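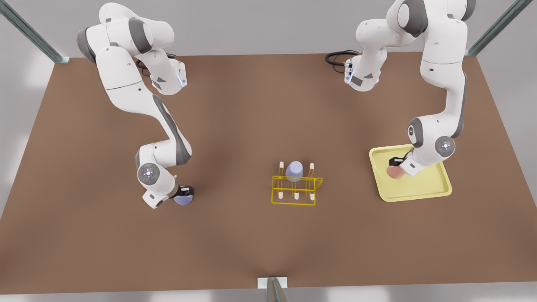

Chapter 5
Trying Out Grippers, Cameras and Controllers

What you need from earlier chapters: joint limits, tool frames, how to log a run. If tool frames are still fuzzy, go back and reread that section first. It will hurt less.

5.1 Where this chapter starts

You have an arm. Maybe two. Someone has asked which gripper goes on the end of it, and there are catalogs open on the bench and a meeting coming up. Most people at this point pick the gripper they used last time. Sometimes that works out fine.

This chapter is about doing it with a test. A small one. Same parts, same table, same starting poses, one thing changed at a time. We start in simulation and move to hardware in Chapter 6, so everything here can be done at a desk with a laptop and a bad chair.

By the end you should be able to write a test plan that fits on one page, run it, throw out the runs that don't count and say why, and read a results table without fooling yourself. That last one takes practice. The exercises lean on it.

Words we use a lot:

Trial. One attempt at one task from one starting pose.

Set. All the trials for one setup, with nothing changed in the middle.

Setup. Gripper plus camera plus controller plus every setting that goes with them. Change the finger pads, new setup. Change the closing speed, new setup. Students hate this rule for a week or so.

Drop. The part leaves the fingers before it was told to. A part that slides in the grip and stays there is a slip. Log the two seperately.

5.2 The running case

Our case for the whole chapter is table clearing. Two arms, one broad tabletop, small items to pick up and put where they belong. Cups go to a rack with pegs. Other things go to a tray. Plain work, and surprisingly rich for a gripper test, for the reasons below.

Cups have a wide end and a curved wall. Grip across the wall and the fingers touch along a narrow line. Grip over the rim and you get one finger inside, one outside, good hold, but then you've got a finger inside the cup when it's time to set it over a peg. So the grasp you choose at the start decides if the placement is even possible. Keep that in mind all the way through. A grasp test that ends at "lifted" would miss it completely.

A tray is more forgiving. Low edges, flat bottom, let go anywhere over it. Good for a first set. Bad for telling two decent grippers apart, because both will pass.

Two arms add one more worry: the other arm. A gripper with a fat body may do great alone and then bump its neighbor over the rack. Run single-arm sets first, then both arms. Don't mix them in one table.

5.3 Four questions before any trial

Write these down. On paper, in the log, wherever, just before you start and not after.

What is the one thing that changes? Gripper A against gripper B, say. Then the camera stays, the controller stays, the lighting stays.

What counts as success? For the rack task ours reads: the item is on the rack, upright or upside down as asked, fingers clear of it, nothing else moved. Argue over the wording now. Arguing later means arguing with the results in front of you, and everyone has a favorite by then.

What are the starting poses? Make a list. Upright, upside down, lying on its side, close to the arm, far from it, near the table edge. Include the ones you dread.

When do you stop? Fix the number of trials per set. We use 26 per set in this chapter. Stopping early because it "looks clear already" is the most common way to get a wrong answer out of a good test.

5.4 Lying on its side

Of all the starting poses, this one does the most work. Upright items are easy to see and easy to straddle. Tip a short round item over and everything changes. It can roll. The camera gets an end face plus a bit of wall, and where the axis points has to be guessed from the shape of that ellipse. The fingers need to come in across the axis, so the wrist has to turn, and a wrist near its limit can't.

Look at where things stand before the approach begins:

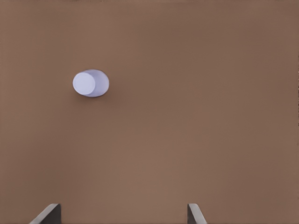 Figure 5.2 Start of an approach in simulation. Fingers open and level; item up and to the left, not yet lined up with the gap.

A lot of table between the fingertips and the item. Good. That distance is where the controller gets to show what it can do. Start every trial with the fingers already around the part and you've tested closing, nothing else. Also check how wide the gap is compared with the item. A wide gap forgives a sloppy approach. It also sweeps more space on the way in, so near the rack or the other arm it costs you.

Notice too how plain everything is. One color of table, one pale item, soft light. A vision routine that finds the item here has not proved much. Fine for a gripper comparision, where you want the camera to be the boring part. For a camera comparison you would want clutter, shine, bad light, a table with grain in it.

5.5 What to log

For every trial, these and no fewer:

- setup name
- starting pose from your list
- success or fail, by the written rule
- if fail, which stage: see, reach, close, lift, carry, place
- slip, yes or no
- gripper opening at the moment of contact
- anything odd, in words

The stage column is the one people skip. Then they have two setups with the same success rate and nothing to say. Siiri Pesonen's class at Abou Jaoude ran the rack task with a Varkik parallel gripper and then a Kenum one. Success rates almost on top of each other. The stage column split them right open. Varkik fails were nearly all at "close", with the item rolling off the first finger to touch. Kenum fails were at "place", where the longer fingers couldn't back out from between the pegs. Two different problems, two different fixes, one useless average.

The class logged 186 trials in all before they stopped. Walid Sleiman, one of the students, had been writing "weird" in the last column. Just that. They had to replay all of his. Write a whole sentence.

5.6 Changing the arm or the controller instead

Same plan, different thing held still. A few warnings though.

Arms. Reach matters less than you'd think and wrist range matters more. An arm that descends over the table in a long curve may arrive at the item with its wrist nearly used up. Log the wrist angle at contact. If your fails bunch up near the limit, the gripper was never the problem.

Also mount position. Move the base and you have a new setup, even if it's the same arm. Yes, even a little.

Controllers. Position control will happily push a finger through where the item is, in simulation anyway, and you get contact forces that make no sense. Force control is gentler and has more knobs. Each knob is a setting, each setting belongs to the setup name. Benedito Bastos puts the gains right in the file name, ugly long names, and has never once had to ask which run was which.

Cameras. A view from near the fingers loses the item in the final stretch, when the fingers or the item fill the view or it slides out past the edge. A view from over the table keeps the item but the arm gets in the way. Test both on the same poses. If you use both together, then that is a third setup and it gets a set of its own.

5.7 How far to trust simulation

For ordering setups, pretty far. For absolute rates, not far at all. Friction is usually the guilty party. Simulated pads are clean, every time, forever. Real pads pick up dust and get shiny. Cables too: a real cable drags on the table and pulls at the arm, while a simulated one is often just there for looks.

What simulation gives you is the same starting pose, over and over, exactly. Use that. Run the pose, change the fingers, run the same pose again. Compare pair by pair, trial against its twin, and don't only compare totals. Pairs will show you a difference that totals bury.

Then take the best two setups to hardware. Two, so there is something to compare. If the order flips on the real table, that's worth more to you than if it had held, and Chapter 6 opens with a case where it did.

5.8 Warm-up exercises

1. Write a success rule for the tray task in one sentence. Trade with a neighbor. Find a trial that passes their rule and shouldn't.

2. List the starting poses you would use for a short round item. Mark the two you expect to fail most and write down the stage where you think they'll fail.

3. A set was stopped after nine good trials in a row, and the team calls the gripper reliable. Reply to them in a short paragraph.

4. Using Figure 5.2, say which way the gripper must travel first, and what you would want to know about the item's axis before turning the wrist. What can you not tell from a single view?

5. Nidia Agudelo swaps finger pads halfway through a set because the old ones were slipping. She keeps the earlier trials. What should happen to them, and what should the log say?

6. Take any two setups you have access to. Write the one page plan from 5.3. Don't run it yet. Hand it to someone and see if they could run it without asking you anything.

Notes for 5.5 and the stage codes were checked by Maysoun Atallah. Blank log sheets are in Appendix B, same column order as in the text.

Copyright Butetti. Chapter 5, classroom draft, 2018-02-26. Do not copy without permission. Contact the publisher for instructor materials. Back to top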